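Notebook, March, morning and afternoon
Zineb Amrani, with Lucyna Cieślak for the second half
Tracking loss over white surface, organizer task, second recording set

Continued from the last entry. The poses of the hand-held grippers still break when the wrist camera comes down low over the white. I want to write the method in full this time, as in the last entry I jumped over two steps and Lucyna could not repeat it from my notes.

Task is the same as before: translucent organizer with the lid open, small silver case, two grippers, one head camera and one camera on each gripper.
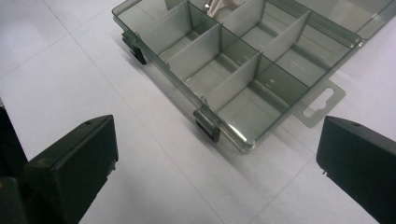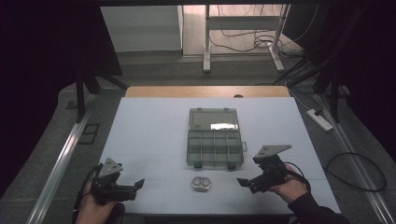 Why not put printed markers on the white surface and finish with the problem?
Markers would repair the tracking, but the policy sees the same video as the tracker. In the first set we had markers in the corners, and the trained policy was visibly worse after we removed them. We could paint them out of the video afterwards. Lucyna tried this on a few episodes and the painted areas flickered, so we stopped.

What we record
Each gripper gives video, inertial data and jaw opening. The head camera gives video only, on its own clock. The pose of each gripper is computed afterwards from its own video and inertial data. When there is texture in the view (floor, cables, table edge) this is good. When the view is mostly white, the tracker finds few points, and the points it finds are often on the plastic. Points on the plastic are the worst kind. The walls are see-through and glossy, so a point can be a reflection which moves together with the camera, and the tracker believes that the gripper stands still. In the plot it is a flat piece and then a jump.

I spent the morning looking at jumps. My first idea was that they come from fast movement, as in the Zarenska recordings. It is wrong for this set. I sorted the jumps by the speed just before the loss and there is no pattern that I can see. I then sorted them by how much of the view is white, and the pattern is clear at once. So I leave the exposure setting as it is.

Numbers for this set
Episodes recorded: 639
Lost pieces found by the script, both grippers together: 247
Episodes kept after the bridging described below: 525

With the old rule (throw away every episode that has one lost piece) we would keep much less. I do not write the number here, my script for the old rule counted left and right gripper separately and I do not trust it. To be corrected.

Bridging, step by step
Find the lost piece. I use the number of tracked points and also the difference between tracked motion and inertial motion. The point count alone is not enough - on reflections the count stays high and the pose is still wrong.

Extend the piece a little on both sides. The pose just before the official loss is already bad. Before, I extended only on the side after, and this was the step missing in my last entry.

Take the head camera for the same moments. The mounting plate on top of each gripper is flat, with a triangular outline and small holes, and from the head it is easy to detect, easier than the black jaws. We fit the outline of the plate and get its position and direction in the head view.

Get the pose of the head camera. It must be relative to the table and not to the room, otherwise a small movement of the table goes into the gripper pose. We use the edges of the white board.

Join the three sources: inertial data inside the piece, plate pose from the head view at each head frame where the plate is detected, good tracked pose at both ends. One smoothing pass over everything. I give a low weight to the distance along the head camera axis. It is the noisiest direction and the first version had the gripper swimming up and down.

Check the ends. If the joined path does not meet the good pose on the far side inside the tolerance, the episode goes out. I did not soften this rule for anything.

The clock
Lucyna noticed that the plate pose arrives always a bit late compared to the gripper. We had assumed a constant offset from the start signal. It is constant inside one episode but it changes between episodes, so now we estimate it for every episode, by comparing the turning speed of the plate in the head view with the inertial turning speed. For this the operator should make a small twist with both hands at the beginning. In the old episodes without a twist we use the natural motion, and the estimate is weaker but usable.

I forgot the twist myself in several episodes. They are marked in the sheet with a "t".

Result on the robot
We trained two policies with the same settings, one on the episodes without any lost piece and one on the full kept set with bridging. Both were run from the same 100 start positions. The bridged one was better, mostly in the last part, when the gripper goes down to the compartment. The policy without bridging often stopped too high over the box and opened there. My explanation is that the clean episodes are clean for a reason: the operator stayed high, with more of the room in view, and went down quickly. So by throwing away the lost pieces we threw away exactly the low, careful approaches. I find this the most useful thing of the day.

Lucyna does not fully agree. She says that the bridged set is also simply larger, and this alone can give the difference. She is right that I did not control it. The comparison must be repeated with the bridged set reduced to the same size as the clean one. Training is queued on Nornon for tonight, under her account, as mine has used its hours.

What does not work
Both hands close together. One plate covers a part of the other in the head view, and the fit takes the outline of both as one big shape. For the moment we reject these frames and trust the inertial data. When it takes longer than a moment, the episode is lost.

Glare from the lid. It is bright enough that the plate detector sometimes takes it for a plate when a gripper passes near. Masking the lid helps, but I draw the mask by hand for each session and this is boring and I make mistakes. Lucyna suggests to turn the lamp. I would rather keep the glare in the data, as the robot will have it too, and repair the detector.

Dividers. The policy from either set sometimes puts the jaw on the top edge of a divider. Bridging has no influence on it. The depth from the wrist view is poor on the clear plastic and I don't expect anything from the pose side. I wrote to Stępień and asked if their opaque trays come in a similar size, only to have a comparison.

To do
Repeat the comparison with equal set size (Lucyna, running).
Correct the script for the old rule and fill in the missing number (me).
Add the twist to the operator sheet, first line, large letters.
Move the scripts from my folder to the Skokavent repository, with the tolerance values in one file. At present they are in three places and one of them is different.
Ask if anybody still needs the first set with the markers. If there is no answer I will move it to the slow disk.

Note for Lucyna: the config with "_b2" in the name is the good one. The one with "_final" is older.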